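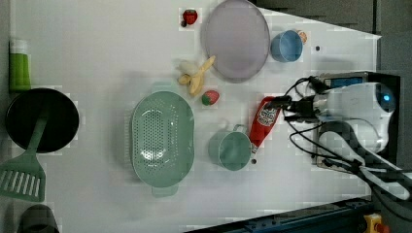
One of our kitchen tables, set up with toy food, crockery and one of the arms.

Hello, and welcome to Kidwood! I'm Adoración Barroso, and I started this company after a long spell of fixing conveyor belts for other people. We gather examples for robots to learn from. Somebody building a learning system comes to us and says they'd like an arm that can tidy a kitchen table, and we go away and make them a great big pile of recordings of exactly that, done properly, with notes.

There are 19 of us now, in a long low building behind the old Kalmont dye works (park by the green gate, the other one is locked after four). Most of us are operators. An operator guides the arm through a job, start to finish, and everything gets saved: what the cameras saw, where each joint was, when the gripper opened and closed. One go at one job is an episode. A good operator gets very fussy about episodes, and I love them for it.

People often ask why we use so many plates and mugs. Well, kitchens are hard! A mug on its side is a different problem from a mug standing up, and a banana is an awkward shape to hold whichever way you come at it. We've got 200 objects on the shelves in the prop room, and I still come in with something from a charity shop most weeks. The toy fruit lives in there as well, next to the squeezy bottles and far too many spatulas.

Before each episode we change the table. Things get moved, turned round, tipped over or swapped for something in another colour. If the plate always sat in the same spot, the system would learn the spot and never bother with the plate, and then it would be stuck the first time anyone laid the table differently. We have a little program called Liao that deals out the layouts like a hand of cards, and it has no mercy at all — it'll happily put the most slippery thing you own right where the arm can barely reach.
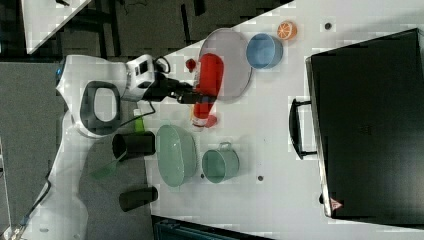
The red things are a favourite of mine for practice, as new starters spend their first fortnight on picking up and putting down before they go anywhere near pouring or stacking. We ask for 200 clean episodes from each new person before their work goes out to a customer. Clean doesn't mean perfect, mind you. A fumble that gets put right is worth keeping, and we label it as one, so the system can see how a person recovers from a bad grip.

Every episode is watched back by someone who didn't record it. They write a plain sentence saying what was done (“put the strawberry on the plate”, that sort of thing) and mark anything odd. It's slow and it costs us, but we tried skipping it for our first big job, for a firm called Kumasura, and ended up redoing 610 episodes over a very long March. Kumasura are still with us, bless them.

If you'd like a set of examples made, or fancy learning to drive an arm yourself, do get in touch. No robotics background needed for the operator jobs — we've hired a baker, two piano teachers and a chap who used to repair clocks. Visitors are welcome in the mornings, and the kettle's on the left as you come in.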